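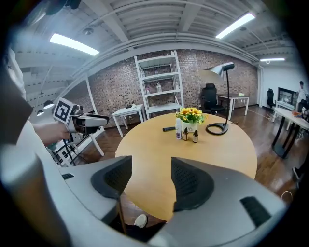 1/ Teaching by hand, post one
Spent my day with a gripper in each fist, showing a robot how to tidy a round table. No robot needed for this part! You do the job yourself, the grippers record it, and the policy learns from that later. Sunflowers, desk lamp, little dropper bottles - that's my whole world right now.

2/ We're calling this set Lalten (Oldřich Brabec picked the name, take it up with him). The goal is 3775 demos. I added 127 today and my forearms would like a word with me.

3/ Biggest thing I've learned so far: slow down. My first tries were quick and kind of show-offy, and when I played them back the fingers were all over the place. Now I line up with the bottle, pause a beat, close, lift. Boring to do, much nicer to train on.

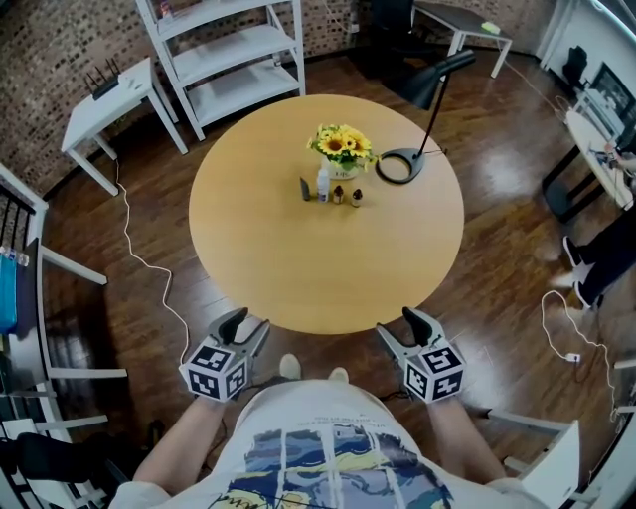 4/ Also, keep the marker cubes where the cameras can find them. I tend to roll my left wrist in when I reach, and that cost me 4 good takes before lunch - grr.

5/ Somebody asked if remote control would be easier. We tried it on Flirngate last year and I kept overshooting everything. With my own two hands I just sort of know where the table is. More bottles tomorrow!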